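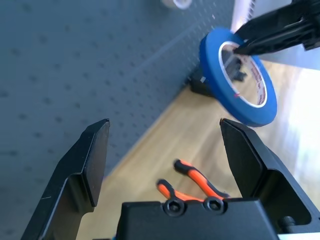 A pair of pliers with orange and black handles.

Hardware chain Vudau hands publicity work to Atdale agency

ATDALE — The hardware chain Vudau has hired Grerkov, a public relations agency based in Atdale, to run its publicity and local marketing for the next two years, the companies announced on September 30, 2023.

The agency takes over from Vudau's own marketing department, which had handled press releases, store flyers and the company's social media pages since the chain opened its second store. Four people from that department will move to other jobs inside the company. Two others have left.

Neither company would give the value of the contract. Vudau said it was the largest sum it has spent on outside communications.

Demetrio Herrero, Vudau's head of sales, said the chain had been sending out too much material that went unread. An internal review finished in April looked at 447 press releases and email announcements from the previous three years and checked how many had led to a mention in a newspaper, on the radio or on a local website. The number was 212, and most of those were one-line listings of store hours or holiday sales.

"We were writing for ourselves," Herrero said. "A manager would ask for a release about a new shelf layout, and somebody would write it. Then it went to the same list of reporters as everything else."

The same review found that a third of the addresses on the company's media list no longer worked. Several belonged to reporters who had left the business, and one newspaper on the list had closed.

Under the new plan, Vudau will send out far fewer announcements. Grerkov will work with store managers to find subjects that matter to people in each town, such as storm preparation, home repair classes and summer jobs for students. Each store will have one person who is allowed to speak to reporters without first getting approval from the head office, a change that store managers had asked for more than once.

Ánh Hồ, the account director at Grerkov, said the agency had asked for that change before it would sign.

"If a reporter calls at three in the afternoon with a question about snow shovels, they need an answer by four," Hồ said. "Under the old system the call went to the head office, and the answer came back the next morning."

The first project is a series of free evening repair classes, which will begin at the Atdale store and then move to the others. The classes cover basic jobs such as replacing a faucet washer, patching drywall and fixing a loose door hinge. People who attend will be able to borrow hand tools during the session and do not have to buy anything. Seats are limited and the stores will take sign-ups at the service desk.

To publicize the classes, Grerkov plans to mail 2000 postcards to homes near the Atdale store and place notices in libraries and laundromats. It will also buy a small amount of radio time. There will be no television advertising, and the agency said it does not plan to pay online personalities to promote the classes.

Renji Ishida, who manages the Atdale store, said customers already ask his staff for advice of this kind every weekend, and that the classes would make it easier to answer them. He has picked two long-serving employees to teach and will pay them their normal hourly rate plus a bonus for each session.

"They were doing it in the aisles anyway," Ishida said.

Ishida said his main concern was space. The store will move its display of garden furniture to a side area on class nights, and the loading door will stay closed from six o'clock.

Grerkov won the account after a selection process that started with nine agencies and ended with two. The other finalist was Uchida, a larger firm that has handled publicity for supermarkets and a regional bank. Uchida confirmed that it had taken part but did not discuss its proposal.

Masanobu Tsuji, a partner at Uchida, said the firm wished Vudau well and expected to see more retailers put their publicity work out to bid. Many chains built up marketing departments when social media was new, he said, and are now looking at what those departments cost.

"Some of them will keep the work inside, and for some of them that's the right choice," Tsuji said. "It depends a lot on whether the people doing it have time to talk to the stores."

Both finalists were asked to write a sample announcement about a product recall as part of the test. Herrero said that exercise counted for more than the formal presentation. Vudau had been criticized by customers over the way it announced the recall of a stepladder, when a notice was posted on its website but not in the stores. Signs went up later, after complaints.

Grerkov has since written a set of rules for recalls and other urgent notices. They say that a printed sign must be at every register on the day a recall is announced, and that the wording must name the product, the problem and what the customer should do. The rules run to two pages. The document they replace was 31 pages long and had not been updated since it was written.

Aoi Noguchi, who teaches public relations at a community college in Atdale, said her students had been following the change because several of them work part time at the store. She said retail accounts are often seen as dull by people entering the field — most of her students want to work in sports or music — but that they offer good training.

"You find out very fast if the customer understood what you wrote," Noguchi said.

Noguchi will bring one of her classes to Grerkov's office this winter to watch a planning meeting. The agency has also agreed to take two interns from the college, both paid.

Vudau will measure the results by attendance at the classes and by a survey of 800 customers, to be carried out after the first year. The survey will ask where people heard about the store and whether they remember any recent news about it. Herrero said the company would share the main findings with its employees but had not decided whether to publish them.

The contract can be ended by either side with 90 days' notice. Reporters with questions about the Atdale store can contact the store directly, and questions about the company as a whole should go to Grerkov.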